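1/ Spent the morning at the Trirnine open day. Upper floor, January, good light. Notes in order, mostly for people who asked what the data side looks like.

2/ Intro talk was short. Trirnine collects manipulation data with hand-held grippers, no arm involved. The policy gets trained afterward and runs on an Orlandini arm at their other site, Plonovmont.

3/ Figures from the slide: 3,000 episodes for the first picking task, 4,000 planned for the second. Each operator does 32 in a block, then a break. I asked about the break. Wrist fatigue shows up as slower closing.

4/ Most of the questions were about calibration. They redo it at the start of every block — a fixed pose on the mount, then open and close 4 times. If the finger width reads off, the block doesn't start.

5/ Labeling is done in Fluvton, their in-house tool. It splits an episode into approach, contact, lift and release. Contact is the one people argue over, and foil packs are the worst case. The surface gives before the item moves.

6/ Then the live part. Mixed snack packets on a gray table, two-finger gripper, blue pads. Foil, printed wrappers and a clear bag in one pile.
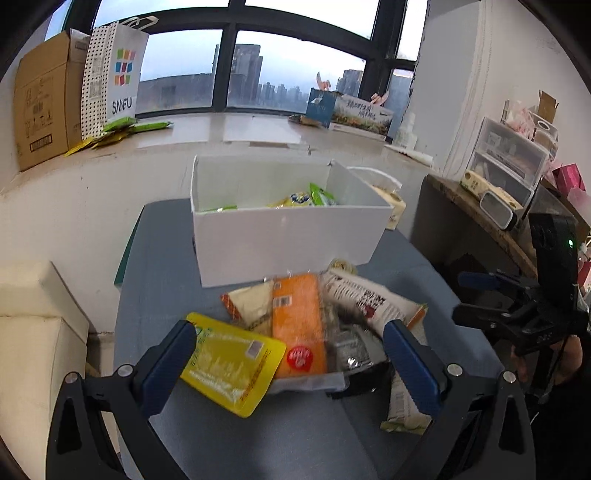 7/ What I'd still like to see:
— success rate by packaging type
— the same pile under evening light
— how much of the second task reuses the first

8/ They said the packaging breakdown exists and may go out with the next release. No month given. I'll post it if it does.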